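A Practice Board Should Come With Its Tolerances

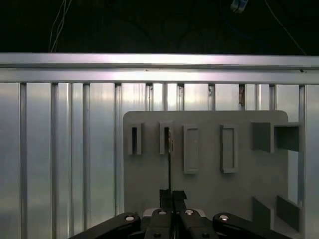
February 19, 2020

Suppliers of small robot arms have learned that an arm alone is hard to sell to a school or a small plant. Customers want something for it to do on the first afternoon. Zoltach has answered with the Climlow kit, which pairs a fixture board with a set of thin rods, mounting hardware, and a subscription to a library of exercises. The kit is sold to training departments as a complete course in robotic insertion. In our view it is a sound piece of equipment offered on terms that buyers should question before they sign.

The merits deserve to be stated first. Insertion is a good subject for instruction. Bringing a thin rod to a narrow opening with a parallel gripper requires a correct grasp, a correct approach, and some judgment about when to stop pushing. A student who has spent a week moving blocks from one tray to another will meet all of these problems at once. The plain gray board, fixed upright to an aluminum extrusion frame, also resembles real fixture work more closely than the tabletop puzzles that most training packages supply. Vertical mounting changes how the arm must reach, and it exposes errors of alignment that a flat table tends to hide.

The board is also sensibly sparing. It has narrow slot holders, shallow raised frames, and larger angled brackets along one side, and an instructor can plan a term of work around those features without buying anything further. We have no complaint about the finish. A matte surface is kind to cameras, and where the metal behind it is bright, that matters a good deal.

Our objection concerns what is left out. The Climlow documentation gives no width for the slot openings and no diameter for the rods. Zoltach states that the parts are "matched for instructional use." A phrase of that kind may satisfy a purchasing office, but it gives an instructor nothing to teach from. Clearance is the central fact of any insertion task. If students do not know it, they cannot say whether a failed attempt came from poor calibration, from a bent rod, or from an opening that was molded slightly small.

The same gap weakens the claims made for the kit. The sales literature reports that a trained student can expect to complete 30 insertions without a fault. It does not say at what speed, with what clearance, or whether the rod was already in the fingers when each trial began. A figure offered without its conditions cannot be compared with anything, including the results a second class obtains on a second board.

There is then the matter of price. The board is sold at $2000, and the exercise library is licensed separately at $112 per seat. Replacement rods are available only from Zoltach. For a program with one arm and a small class, the board may be a reasonable purchase. For a larger program the license will soon become the greater part of the cost, and the school will own very little of what it has paid for – a panel, some brackets, and the right to renew.

The competing product from Dubey is less attractive and comes with no lessons at all. It does, however, arrive with a dimensioned drawing, and the drawing may be copied. The training center at Nelada has used it to make its own replacement parts, and its instructors now set the measurement of those parts as the opening assignment of the course. We regard this as the better model for public institutions, even where the hardware itself is plainer.

Zoltach has announced a revised edition of the kit for May. We would ask the company to make 3 changes before then. It should publish the dimensions of every slot, frame, and bracket, with tolerances. It should state the conditions behind its performance figures. It should allow schools to obtain rods from any source they choose.

None of these requests calls for a new design. Until they are met, training departments should ask for a board on loan, measure it themselves, and keep the results with the purchase file.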